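Jurnier Shape Block Set
Section 4: Setting Up the Board

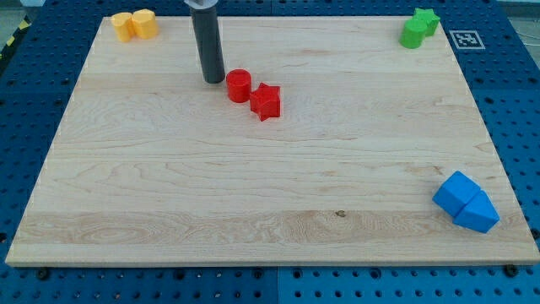 Use the set on a table that is level and large enough to support the whole board. Wipe the tabletop before you start.

1. Lay the board flat with the smooth side up. A wooden board will vary in color and grain, and darker streaks are normal.

2. Press lightly on each corner. If the board rocks, turn it end for end and try again.

3. Sort the blocks by color. Shapes may differ within a color. The red cylinder and the red star, for example, belong together.

4. Stand each block upright on the board. Keep blocks of one color side by side and leave open space between the color groups.

5. Slide the blocks into their starting places for the activity you have chosen (see Section 6).

Note: Blocks of the same color may touch. Blocks of different colors should not touch at the start.

Caution: Do not soak the board. Clean it with a barely damp cloth and dry it right away. Standing water can raise the grain.

Caution: Small parts. Keep the blocks away from children under 4.

To put the set away, remove all blocks before lifting the board. Store the board flat.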